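About Liltix

Liltix packs kitchen and baking goods for other companies. We have 133 employees at our main site and 83 at the Kastley building, where sets and gift boxes are put together by hand and, more and more, with robot arms.

Automation came here in March, starting with the sorting tables. The arms take over the reaching and gripping that used to wear out wrists and shoulders on a long shift. Our packers were asked which jobs to hand over first, and sorting small plastic parts was at the top of the list. 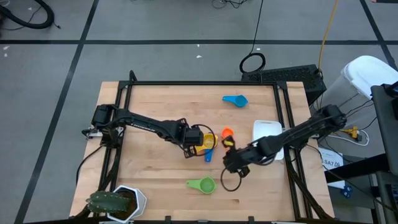 No packing job was cut when the arms came in. People who used to sort now set up tables, check finished sets and write down what goes wrong. Training takes 4 weeks – paid at the full rate – and anyone on the floor can sign up. Some have gone back to hand packing afterward, and that is fine with us. Fragile goods and short runs still need people.

Pay was the hardest part to settle. The old bonus was tied to pieces per hour, which made little sense once an arm set the pace, so it was folded into the base wage.
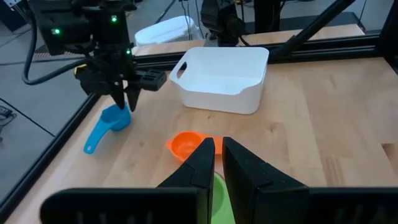 Table setup is now a job of its own at Kastley. The person doing it decides what goes on the table and where the parts should end up. Measuring cups are a regular item, and a cup lying with its long flat handle toward the edge of the table has to be planned for differently than one standing in a stack. A white bin with a cutout in the end is easy to lift by hand, and our setup staff like that kind best.

Want to work with us or visit the floor? Ask at the Kastley front desk.

Page updated 17 Jan 2018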